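Sunday, almost eleven at night

I have a sore wrist, a cold cup of tea and 64 good demonstrations, and I am so happy I can't go to bed yet.

So, catching up, because I skipped most of the week. Honeylyn finally got Ploreck talking to the hand controller, which means I can stop nudging the arm along with the keyboard (six keys for moving, two for the gripper, and a lot of bad language). Now I hold the controller, squeeze the trigger, and the arm in the simulator goes where my hand goes. Well, mostly where my hand goes. There is a tiny delay, and for the first hour I kept chasing it, moving again before the arm had caught up and then sailing right past the thing I wanted. Honeylyn watched me do this for a while and then told me to breathe out before I close the fingers. I thought she was teasing. She was not, and it helped a lot!

The idea is simple enough that I explained it to Mom on the phone in two minutes. I do the job by remote control, over and over, in a pretend room. The computer saves what the arm saw and what I told it to do at each moment. When there's enough of that, we train Bresto on it and see if it can do the job without me. Bresto is our name for the policy, the part that is supposed to learn. Kimutai named it and refuses to say what it means.

The job right now is small. Come in low, get the tip of the finger up close to a little gray thing on a white ledge, line up, take hold. A toddler could do it. It took me most of Thursday to do it well through the wrist view, where everything is pale on pale and the gripper finger is the one really dark thing to steer by. I've learned to read the shadow. When I lose the edge of the piece against the white, I look for the soft gray smudge beside it and work back from there.
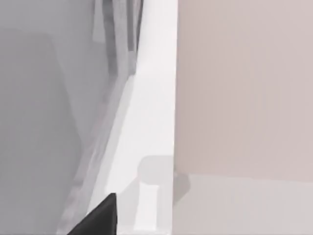
I used to come in fast and fix things at the end. I'm proud of those saves, some of them were beautiful – but Efua went through my first batch and tossed nearly all of it. Her point was that Bresto doesn't know which part was the mistake and which part was the rescue. It copies the lot. If I swing wide every time and then correct, I'm teaching it to swing wide. She was very nice about it. I went for a walk around the parking lot and came back and started again from zero.

And then it got good. I don't know how else to put it. Somewhere in the second hour this afternoon I stopped thinking about the controller. I was just going over there and getting the thing, the way you'd reach for a glass. Same approach, same height, slow at the end, breathe out, close. Reset. Again. I put the radio on low and did a run of eleven without throwing one away. My longest before that was four!

Things I want to remember for tomorrow:

Start from a different spot each time. I keep drifting back to my favorite corner, and Efua can see it in the plots.

Don't pause over the piece. When I hover to think, the recording is full of hovering, and an early version of Bresto apparently learned to hover too and hung there until the clock ran out at 900 steps. Kimutai saved the replay. He plays it when he wants to cheer himself up.

Elbow on the cushion from the start, before it hurts.

The target is 300 for this task, so I'm a fair way off. Then Schouten's people get a look at it, and if they like what they see we move to the drawer task, and after that (I'm getting ahead of myself) the real arm. I've only driven the real one once, back in April, and I was so scared of bumping the table that I hardly moved it. I think I'd be better now. In the simulator I've driven straight through my own nerves so many times that there's less of them left.

Oh, and Efua did a quick training run on what we had by dinner time, only to check that the files load. She said not to expect anything and I said of course not, and then we both pulled our chairs up to her screen. The arm wandered in from the side, wobbled, slowed down near the end – my slow-down! I'd know it anywhere – and shut its fingers on nothing, a little to the left. Complete miss. We cheered so loud that Kimutai came in from the hall with his coat on.

I keep thinking about that slow-down. I never typed it in anywhere. I did it with my hand enough times and there it was, a bit clumsy, coming back at me off a screen.

Wrist brace is on the charger shelf. Bring the good headphones. Ask Honeylyn if the trigger can be made any lighter, my index finger is complaining.

Okay, bed.

4 comments

Floor Hoekstra
The slow-down! I got goosebumps. We had the same thing on Wandero, except what it picked up from me was a little twitch to the right that I didn't know I had. Now I see it when I butter toast.

Kimutai Swai
For the record the hover replay is a work of art and I will be showing it at the holiday party.

Floor Claeys
Do you throw out the misses completely or keep them in a separate folder? I've been keeping mine and I'm up to file number 3304, which is getting silly.

Honeylyn Ambrosio
Trigger can go lighter, yes. Come find me before you start. And use the cushion!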